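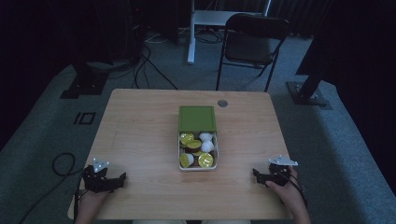 Toy food pieces in a white box, with the green lid lying on the table behind it.

Boxed play food

Boxed play food is pretend food sold or stored in a small lidded box, and I've been updating this entry on my toy wiki for so long that I've started sorting my own kitchen the same way! The pieces are usually round or domed and small enough for a kid to grab in one fist.

Types. Sliced pieces come first in most sets I've handled. They have a flat face in a bright color (yellow with a white ring around it is a classic, and I always read it as a boiled egg, though my friend Nisreen Hakim argues for lemon). Then you get the domes, smooth and white, and usually something brown that every child in my family calls meat.

The box. Low walls are best, I think, as you can see what you have without tipping everything out. A lift-off lid with a raised rim can go on the table behind the box and become a serving tray, a stove or a parking lot. Hinged lids snap. I've had 3 go on me, all from the old Evwood sets, and the Majali ones aren't much better.

Packing. Big flat pieces go in the corners, domes along the back, and the odd dark piece in the middle where it'll stay put. Maysoun Smadi wrote to me in March to say she stands her slices on edge and gets more in. I tried it with my Drullisix set (53 pieces, way too many) and she's right, but they roll all over the place once the lid's off.

Cleaning. Warm water, a little dish soap, an old toothbrush for the rims. Dry the pieces on a towel before boxing them.

See also: Tea sets; Play kitchens; Cuten market stall

Last edited 13th August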